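Questions People Ask Me About the Opium Wars Pages

I've been writing about nineteenth-century China on this site for 11 years now, and the same emails keep landing in my inbox, so I finally sat down one evening in May and typed up my answers.

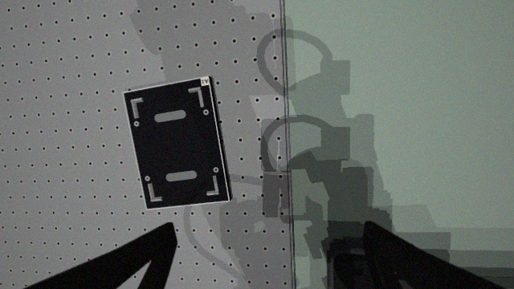

A lot of them come from students with a paper due in the morning (hello!), so I've kept things short.

Was the First Opium War really about opium?

Mostly, yes, though it depends how far back you want to stand. Britain was buying huge amounts of tea and wanted something to sell in return, and opium grown in India filled the gap. When Lin Zexu seized and destroyed the foreign merchants' stock at Humen in 1839, that was the spark. Free trade and diplomatic respect were in the mix too, and British politicians liked talking about those a whole lot more.

Did everybody in Britain support it?

No! The vote in Parliament in 1840 was very close, and a young William Gladstone gave a furious speech against the war. I love assigning that speech. Marjan Golestani, who shared a classroom with me for years, used to have her kids read it out loud.

Which treaty gave Hong Kong to Britain?

The Treaty of Nanjing, 1842, for Hong Kong Island only. Kowloon came in 1860 after the second war, and the New Territories were a 99-year lease signed in 1898. I get an angry email every few months from somebody who thinks the whole place was leased. Only the last part was.

Why was it called the Arrow War?

That's the second one, 1856 to 1860. The Arrow was a ship with a Chinese crew and a Hong Kong registration that had run out, and Chinese officials boarded it at Canton looking for pirates. The British made a very big fuss over the flag. France joined in after a French missionary was executed in Guangxi.

What should I read first?

Start with a general survey, then go to Lin Zexu's letter to Queen Victoria, which is easy to find in translation and takes ten minutes. My own reading list has 23 titles on it and it's too long, I know. Taras Pasichnyk keeps telling me to cut it and I keep adding to it.

Can I use your maps in my class?

Sure, just leave my name on them. The Canton one has a mistake in the river channel that Berkay Özkan spotted, and I'm still redrawing it.

Do you answer homework questions?

I'll point you to a source. I won't write the essay, sorry! Please tell me what you've already read when you email, and give me a few days.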